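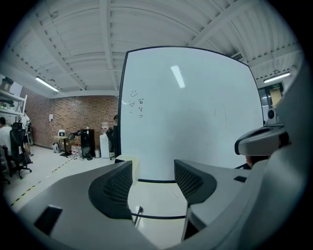

Office of Learning Spaces and Classroom Equipment
Equipment Review: Freestanding Whiteboard, Virkov Model 1598

The Office reviews furniture and teaching equipment before recommending it for purchase by academic departments. The present review concerns the Virkov 1598, a large freestanding whiteboard with a thin black frame and a black metal stand. The unit was placed in a shared project room with a white ceiling and overhead lighting, where several groups used it during the spring term.

Summary of findings

The Virkov 1598 is a sound choice for project rooms, small seminar rooms and any space where drilling into the wall is not permitted. The writing surface is generous and the stand is steady under normal use. Reviewers had reservations about glare and about how well the surface wipes clean after marks have been left for more than a day. The board is recommended for purchase, with the conditions set out at the end of this page.

Delivery and assembly

The board and the stand arrived in separate cartons. Assembly requires two people and the supplied hex key, and the board must be lifted onto the stand while a second person holds the legs. The printed instructions consist of drawings only. One of them shows the crossbar upside down, and staff fitted it that way before noticing that the bolt holes did not meet. Virkov has been informed of the error.

Departments should set aside the better part of an hour and clear enough floor to lay the board flat. All bolts should be tightened again after the first week of use. On the review unit, those at the lower crossbar had loosened slightly.

Writing surface

Dark markers show up strongly on the white surface and can be read from the back of a medium-sized room. The current drawings in the upper left area, a small smiley face and a short column of characters, are thin work by comparison with the lecture notes the board usually carries, yet they stand out clearly. Fine strokes hold their shape, and users who write in Chinese reported no trouble with small, dense characters.

Erasing is less satisfactory. Fresh marks come away with a dry felt eraser in one or two passes. Marks left over a weekend do not, and they leave a gray haze when rubbed dry. Faint streaks and smudges have collected over the right half of the board, with a curved smear near the middle of that side. A damp microfiber cloth improves matters, and a proper cleaning fluid does better still. The Office tested two fluids, the Zisent board cleaner and the general-purpose spray already stocked by Building Services. The Zisent product left less residue. The general-purpose spray made the surface slippery, and markers skipped on it until it had been rinsed with water.

Users accustomed to glass boards will find the upkeep greater than they expect. Those moving from older painted boards will notice an improvement - the review unit erases far better than the boards it is intended to replace.

Glare

The surface is glossy. A ceiling light produces a long, bright reflection across the upper part of the board, and writing placed there can be difficult to read from certain seats. Turning the board a few degrees helps in most rooms. Departments with rows of fixed ceiling lights should try the board in position before ordering more than one. Rooms used for recorded lectures or video calls would be better served by a matte surface, such as the one offered in the Sorrentino range, although that board is heavier and was slower to erase when the Office reviewed it last year.

Stand and stability

The angled metal legs take up more floor than a wall-mounted board would. In return, the board can be placed where it is needed and does not rock when written on at its outer edges. Reviewers leaned on it with moderate force while writing and found some flex in the frame, none of it troubling. The black finish on the stand has held up well.

The space under the board tends to attract storage. Boxes and bags should be kept clear of the legs, both for safe passage and so that the board can be turned without dragging anything along with it.

Cost and supply

The review unit was supplied through Grillimlow, the current furniture contractor. Orders should be placed through the usual purchasing system under the teaching equipment category. Delivery to an upper floor must be requested when the order is made - the standard service ends at the loading dock.

Recommendation

Recommended for project rooms and small seminar rooms, on the following conditions.
The department agrees to a weekly wet cleaning.
The position is checked for ceiling light reflections before purchase.
Clear floor is available on both sides of the stand.

Not recommended for recorded teaching.

Departments wishing to see the board in use may book a visit to the project room through the Office of Learning Spaces.

Page last updated 29 May 2024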